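HSK 214 Surface Care and Clearing
Unit 8 handout, M. Robles

8.1 Order of work

A surface is cleared before it is wiped. Wrappers and other light waste go first, tools and keepers second. Wiping around objects leaves an outline of residue at each base and counts as an incomplete pass.

Foil-lined snack bags are treated as mixed film. They do not go in paper or metal recycling. Lift a bag by the crimped seam or pinch it near the middle, with the open end up. Crumbs that fall during the lift are left for the dry pass.
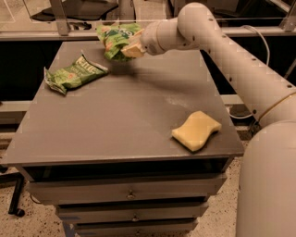 8.2 Dry pass, then damp pass

Matte dark tops show dust and dried cleaner as pale smudges, most visible at a low viewing angle. The dry pass runs from the back edge to the front. The damp pass follows the same path with the sponge wrung until it no longer drips. Overlap each stroke by a third of the sponge width.

On units with drawers, keep water off the front edge. Liquid that runs over it collects on the drawer faces and in the gaps between them.

8.3 Sponge handling

Rinse after every surface. Stand the sponge on its long side to drain. A sponge left flat on a finished top leaves a damp patch and the surface must be wiped again.

Practical sheet 2 is due at the July session. Questions to Montserrat Robles.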